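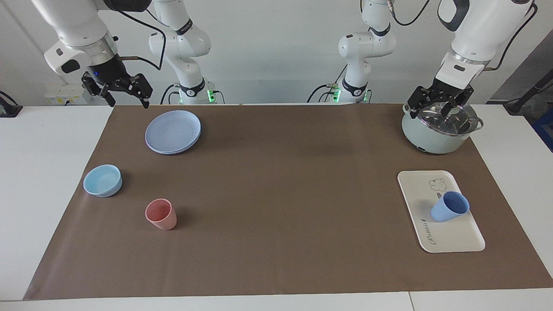 By the Zuletti Editorial Desk

The integrator behind the Brikier test cell spent 12 days comparing two-finger parallel grippers on a pair of white arms. The load was kitchenware: plates, cups, a bowl, a lidded pot.

"Lids are the hard part," the lead engineer said. "The fingers have to straddle the knob, and the glass gives the camera very little to work with."

Each gripper ran 300 cycles under the Prokopenko controller, then 300 more under the older Gristemetti unit. Cycle time differed little. Recovery after a missed grasp did – the older controller needed 680 milliseconds to report a stall.

"You can tune around that with a single arm," she said. "With 2 arms over one mat, the other one is already moving."

Cups lying on their sides remain on the list of open problems. The approach angle changes with every placement, and the wrist cable limits rotation. A longer cable is on order. Testing of three-finger models is planned for October, on the same table and with the same dishes.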